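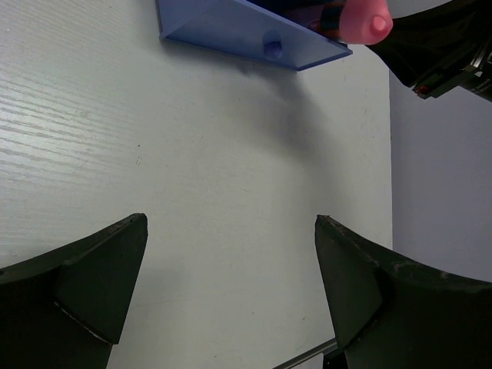
Budgeting for a second year with a two-arm tabletop setup, what should I set aside for fingers and small parts?

Posted in: Workshop & Makerspace > Robotics > Buying and Budgets

Shazia Jatoi

I have to hand in a spending plan for our robot bench by the end of June and I'm stuck on the consumables line. We run two small arms facing the same table, each with a parallel gripper, and we use them for pick-and-place practice with little items in plastic trays. The arms were paid for last year out of a one-time grant, so this plan only covers upkeep and extras. The dark green fingers on ours have scratches and chips along the top edge of one and a slightly worn point on the other, and I can't tell whether that means a new set now or whether they will go another year. I have 438 dollars unassigned. A replacement finger set from Storow is 51 dollars per gripper plus shipping. I would also like a spare wrist camera and something to protect the tabletop, which is a pale laminate and belongs to the room. The other thing on my list is the open board on the second gripper. Its edge is exposed on the housing and I would like to put a cover over it if such a thing can be bought. Has anyone planned a year like this and can tell me where the money went?

3 answers | 12 comments | Share

Lambros Antoniadis

Scratches on the top edges don't matter much. What matters is the inner faces, where the finger meets the part. Close the gripper with the power on and put a strip of paper between the fingers at three or four heights. If the paper pulls out easily near the tip but holds lower down, the tips have worn or the fingers are spreading, and you should replace the pair. If it holds all the way up, keep them.

For the plan I would put down two full sets, one per gripper, even if you end up not fitting them. That is 102 dollars before shipping. Always change both fingers on a gripper together. We changed only one on ours to save money and then spent an afternoon redoing the grip offsets, and it still closed off center.

Check whether Storow ships the screws. The sets we got two years ago came without them, and the old ones had thread glue on them and were not worth reusing. A small box of the right size is a few dollars at any hardware supplier but it will hold you up a week if you forget.

For the tabletop, buy a plain matte desk mat in one color and tape it at the corners. Don't get a glossy one if you use the wrist cameras, you will get glare off the room lights. Also note that a mat changes your table height by its own thickness, so every saved position that comes close to the surface needs to be raised by that much before you run anything.

I'd leave the spare camera until last. Ours have never failed. The cables have, twice, both times right at the connector. Two spare cables cost far less than one camera.

Drahomíra Říha

Just get a service plan. Heltley does one for 400 a year and they send you whatever breaks.

Theano Psarras

I would not take the service plan with a budget of 438. It leaves you 38 dollars for everything else, and the one we had did not count fingers or pads as breakage, only motors and boards. Read the list of excluded parts before signing. If your arms are still under the maker's warranty you may be paying for the same cover twice.

Our first full year with two arms went like this, in order of cost: one replacement motor for a wrist joint, two finger sets, cables, then trays and small parts for picking. The last one surprised me. Little round pieces roll off the table and get stepped on, and the clear colored trays crack at the rim if a finger comes down on them. Buy trays in packs from a craft store. The ones sold by robot suppliers cost more and are no better.

On the board, ask the maker before you buy a cover. Some grippers need the opening for the cable to move, and a cover that rubs the cable is worse than none. We printed one from a file posted by a user at Estau and had to trim it with a knife to clear the connector. If you don't have a printer, a library or school may run it for the price of the plastic.

Your plan could read: two finger sets, screws, four cables, mat, trays, and whatever is left held for a motor. I would write that last part as its own line called "reserve, joint motor" with a quote attached. Our office took back anything listed as miscellaneous.

Shazia Jatoi

Thank you all. I did the paper test this morning. One gripper holds all the way up and the other lets go near the tips, so I am ordering one set now and listing the second for later in the year. The Storow sets still ship without screws, I called and asked. I've moved the camera to the bottom of the list and I'm waiting on a motor quote from Stefanou.

Tags: robot arm, gripper fingers, spare parts, annual budget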